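Portion Sorting Bench, Garkville Site
Progress report to the Mokoena Fund
Prepared by Digby McAlister, 20 Mar 2026

1. Work in this period

The bench at Garkville is set up and in regular use. The work surface is pale, matte and unmarked, as asked for in the grant plan. Plain surfaces were chosen so that small dark items stand out against them. Of the 3,750 transfers planned under the grant, 1,333 are complete and logged.
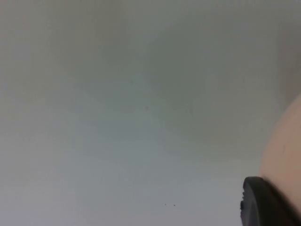
Lindiwe Dlamini revised the log sheet in the second week. Each entry now records the starting container, the end container and any pieces left behind. Entries made on the old sheet — 682 in total — have been copied over and checked against the originals.

2. Containers

Two container shapes are used for the pellet tasks. The deep round bowl has smooth, curved inner walls, and pieces can rest apart from the main group. The small dish is much shallower, with a raised rim and a rounded-triangle outline. Results for the two shapes are kept in separate tables and will be compared in the June report.
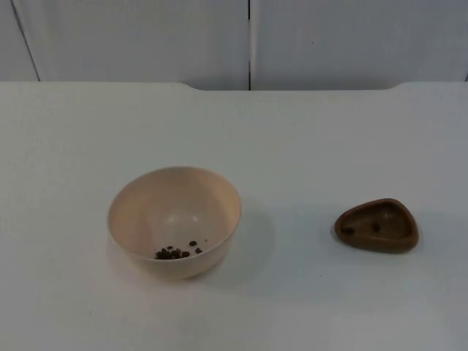

Figure 2. Round bowl with dark brown pellets and small brown dish on the white tabletop.

3. Budget

Container and pellet costs to date are $600, paid to Prurari. No change to the supply line is requested.

4. Next period

Remaining transfers will continue in the present order. The Omadar container set is on order and will be added once the current shapes are finished. Draft tables will be sent to the fund office ahead of the June report.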